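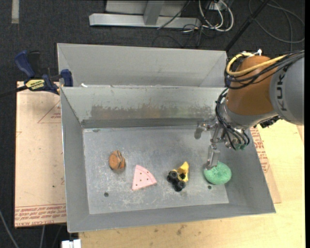

Soritz Toy Library – Sorting and Lending Team
Speaker notes, summer open house, July 17, 2024

(Wait for people to sit down. Sofia has the clicker.)

Good evening, everybody, and thank you so much for coming out. I'm Sofia Patrício, I look after sorting and lending, and I've been asked to talk for a quarter of an hour on how a toy gets from a donation bag back onto a shelf. Those of you who know me know that I can talk a good deal longer than that, so please wave at me if I do.

I'd like to start with the play food, because play food is what people give us most and what children ask for first. We have a little hamburger lying on its side, a pink slice with small dark dots all over it, and a mint-green one that looks a lot like a donut. And then a yellow and black vehicle with good chunky wheels, right in among the food. I love that, because it's exactly how toys live at home. My own kids served trucks for dinner for years.

(Pause. Ask who has found a car in the play kitchen. Hands.)

Our catalog stands at 2106 pieces now, and 400 of those are food. When we opened the Posby room the plan was to sort by color – it looked lovely for a week, and then a mother came in wanting "something for a picnic" and we had to visit every shelf in the place. So now we sort by how children play. Food goes with food, even when it's pink or green, and anything with wheels goes with the garage.

A word on the pink slice, while it's up there. I call it watermelon. Mrs. Abreu at the front desk calls it pizza, and we've had this conversation many times. In the catalog it's down as "slice, pink," and a child can take it home as whatever they please.

Now, the metal bin. People do ask me why we don't use something softer and prettier, with a nice lining. Well, a plain gray bin with sloping sides lets you see what you've got, and you don't lose a small burger in the corner. The scuffs on the back wall and the scratches on the floor don't bother me at all. I'd worry more about a sorting bin that looked brand new.

(Next part is for the parents. Slow down here.)

If you're sorting at home, please don't try to do the whole playroom on a Saturday. Tip out one box, somewhere with a bit of open floor, and spread things apart so that each toy has some room to itself. Look at both sides. Run a thumb along the edges and give the wheels a spin. Anything cracked goes straight out, and anything missing its partner goes in a bag with a note, as the partner has a way of showing up in December when you're hunting for the tree lights.

(Kuster Street families: mention that their drop-off is open again. They lent out 185 toys last season, give them a round of applause.)

Then questions. The sign-up sheet is by the door, under the coats.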